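Category: Volunteering and Participation / Call for Participants

Home cooks and snack lovers wanted for the Ondik Neighbourhood Food Memory Project

Ondik is a small cultural association in the suburb of Rolland. We are looking for 30 people who would like to sit with us and talk about the food they ate between meals when they were children. It can be a biscuit from the corner shop, a dried fruit your aunty sent in the post, or a lolly that was given only on holidays. From these conversations we will prepare a free printed booklet and an evening of readings in November.

You do not need to be a good cook, and you do not need to speak perfect English. Many of us in the association learnt English as adults, and we are patient listeners. If you prefer to speak in another language, please write it in your message and we will try to find an interpreter.

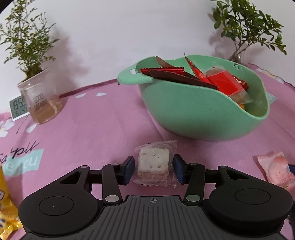
Who can take part

We welcome anyone over 18 who lives in Rolland or in the neighbouring streets of Sanov. It is not important how long you have been living in the area. We would be especially glad to hear from people above 70, as we have few memories from this generation until now. Couples, sisters, or a grandmother with her adult grandchild may come together and be recorded in one conversation.

What we ask from you

Each participant comes to two meetings in the Skimura Rooms, next to the library. The first is a conversation of about 20 minutes, which is recorded in sound only. The second is a shared afternoon tea, where you can read your text and correct it before it goes to print. Please bring one snack that has a meaning for you, in its wrapper if possible - we are also interested in the wrappers. Home-made things are very welcome, but please label them if they contain nuts, milk or eggs.

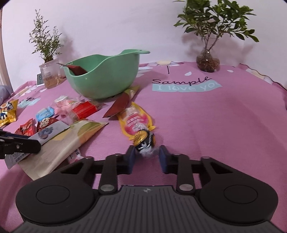
Wrapped candy and snack packets on the pink tablecloth.

What you will receive

The project is not paid, but we cover your bus or tram fare in both directions. You will receive three copies of the booklet, and your name will be printed in it if you wish. You may also stay anonymous, or choose only a first name. We will print 600 copies, and the rest will be given to schools, clinics and the library.

How to apply

Please send us a short message before June 13, 2019. Tell us your age, your street, and in a few sentences the snack you would like to talk about. You can also leave a handwritten note in the Ondik letterbox at the Skimura Rooms. We will answer every message, also when the places are already full - in that case we can keep your details for the next booklet, if you agree.

The rooms have a ramp at the side entrance and an accessible toilet.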